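Koletport (Automatisierungsprojekt)

Koletport ist ein Automatisierungsprojekt der Firma Kadwood am Standort Drallbridge. Gegenstand: Greifen, Wenden und Ablegen von Handwerkzeugen und Griffteilen in der Aufarbeitung, früher reine Handarbeit. Projektleitung Natália Neves. Stand des Artikels: 24.08.2026.

Geschichte

Kadwood bereitet gebrauchte Werkzeuge für Verleihfirmen auf. Annahme, Sichtprüfung, Reinigung, Sortierung, Versand. Im Werk arbeiten 172 Beschäftigte, davon 93 in der Aufarbeitung. Erste Versuche mit Sauggreifern wurden abgebrochen, gebogene Griffe und Teile mit Rändelung hielten nicht. Danach Wechsel auf mehrfingrige Hände des Zulieferers Vieira. Regelbetrieb seit Juli, zunächst an 2 Plätzen, nur Frühschicht.

Technik

Eingesetzt werden humanoide Hände mit gegliederten Fingern und gegenüberliegendem Daumen. Eine kleine Kamera am Handgelenk liefert die Nahsicht. Der Daumen drückt von unten oder von der Seite gegen das Teil, die Finger stützen oder bleiben gestreckt, je nach Form. Schwierig sind L- und T-förmige Griffe: Schwerpunkt liegt außerhalb der Handfläche, das Teil kippt beim Anheben leicht weg. Dunkler, glänzender Kunststoff macht außerdem der Bilderkennung Probleme, Reflexe werden als Kanten gelesen.
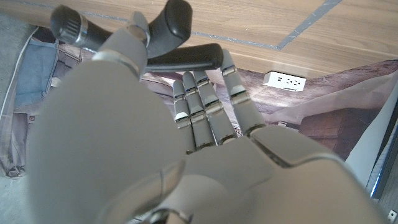
Neue Griffe werden vorgemacht und nicht programmiert. Eine Person führt die Bewegung mehrmals vor, danach wird im Versuchsbereich nachgestellt, mit wechselnden Unterlagen und wechselndem Licht. Erst dann Freigabe für die Linie. Dauer je Teilefamilie sehr unterschiedlich, bei einfachen Stielen ein Vormittag, bei gebogenen Griffen auch mal eine Woche.

Auswirkungen auf die Beschäftigten

Stellenabbau laut Betriebsvereinbarung ausgeschlossen, befristet. Geändert haben sich vor allem die Tätigkeiten. Weniger Heben und Drehen aus dem Handgelenk, dafür mehr Überwachung, Störungen beheben, Teile nachlegen. Einige frühere Sortierkräfte arbeiten jetzt als Anlernerinnen und Anlerner, eine neue Funktion mit eigener Lohngruppe. Eingruppierung war länger strittig.

Kritik aus der Belegschaft: der Takt. Die Hand greift langsamer als ein geübter Mensch, macht aber keine Pause, die Nachbarplätze müssen sich daran ausrichten. Kurze Gespräche am Band fallen weg. Beklagt wird auch, daß das Gespür für verschlissene Griffe verloren geht, weil Neue kaum noch Teile in die Hand bekommmen. Neves hat deshalb einen Handarbeitstag im Monat eingeführt, freiwillig, wird unterschiedlich angenommen.

Kameraaufnahmen sind gesondert geregelt. Handgelenkkameras dürfen keine Leistungsdaten einzelner Personen erfassen, Löschung nach Abschluß der Anlernphase.

Ausbau

Geplant ist eine Ausweitung auf die Spätschicht, Termin offen. Akkugeräte bleiben vorerst ausgenommen (Gewicht, Brandschutz). Über einen Einsatz in der Annahme wird noch verhandelt.

Siehe auch: Greiftechnik, Mensch-Roboter-Kollaboration, Betriebsvereinbarung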